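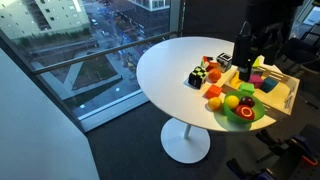
Week 2 - Color and light indoors (handout)
Maysoun Tarawneh, room 13

Recap from last time: local color = the color a thing has in plain even light. Almost never what you end up painting. Daylight from one side is cooler, lamps are warmer, and both can be in the room together.

Terms for the quiz
Hue - name of the color. Value - how light or dark. Chroma - how strong. Students mix up value and chroma every year, pls don't.

White surfaces. Hardest thing in the course. White picks up whatever is next to it, so a white tabletop near a window can go blue on one side and cream on the other. Squint first, then decide where the lightest spot is. Save pure white paint for that spot only.

Gloss vs matte: highlight on gloss is small with a hard edge, takes the color of the light. Matte spreads it out, edges go soft. Fruit is usually somwhere between.

Cast shadows - sharpest close to the object, blurrier further out. Not black! Mix from the surface color plus a bit of its opposite.

For next week
Read chapter 10, skip the part on pigments chemistry. Value study, pencil only, one object by a window, same object again after dark with a lamp. Put both on one sheet. Name on the back.

Late work goes to Nevzat Ekinci, not me.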